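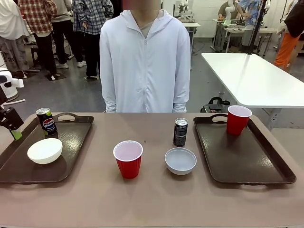
Pepsi can, white bowl, two brown trays.

Ok so quick update before I have to run. The lighthouse thing is finally moving again. I know, I know, I said that in October too.

For anyone new, I've been photographing old stone bridges and mill dams along the Hestard, on film mostly, and the plan was always a small book. Got sidetracked by the one light at the river mouth at Retberg and then it sort of ate the project. Now it's half bridges, half one stubborn lighthouse in every kind of weather. Not what I pitched to myself, but I like it better.

Where things are: 3400 negatives. Scanned 765 of them. Yes that is bad. The scanner takes forever at the setting I like and I keep picking the setting I like.

Of the ones scanned I've pulled 60 for the wall, meaning cheap little drugstore prints taped up in the hallway so I have to walk past them with my coffee. Best editing trick I have. Anything I'm sick of after two weeks comes down. Right now 41 are still up. Still too many. The book wants fewer, I think, maybe a lot fewer.

Stuff that came down and hurt: the fog one from Vornby, the one everybody liked. It's pretty. It's just fog though. Four others do the same job and have a bridge in them.

Stuff that stayed up and surprised me: a really plain one of the footbridge above the second dam, flat noon light, no drama at all. I almost didnt scan it. I shot it on the way back to the car with the last frame on the roll so I could change film. Keeps getting better every time I go past.

Went back to Vornby last week to redo the weir. Left at 4:30 in the morning, got there in the dark, forgot the cable release. So everything long was on the self timer with me holding my breath next to the tripod like that helps. Water was high and brown from all the rain, zero of the silky stuff you see on calendars, more like gravy. I shot three rolls anyway. The sound down there is incredible, wish I could print that.

Also slipped on the bank and soaked one boot up to the ankle. Camera fine. Boot still not fine.

Paper talk, skip if you dont care. I made test prints on two papers and I keep going back to the matte one. Blacks are weaker, no question, but the stone looks like stone. On the glossy it all goes a bit shiny and wet looking, even the dry stuff. The lab says matte scuffs easier in a book and they're probaly right. Still leaning matte.

Title is still a mess. Working title is just Tóth, after the oldest bridge, and people who hear it think it's about teeth. So maybe not.

Next up - finish scanning the winter rolls, get the wall under thirty, one more trip to Retberg if the road is open past the marsh. I want the light with snow on the rocks and no people. Tried last year, got slush and a parking lot full of campers.

More when there's more. Comments are working again I think, somebody try one.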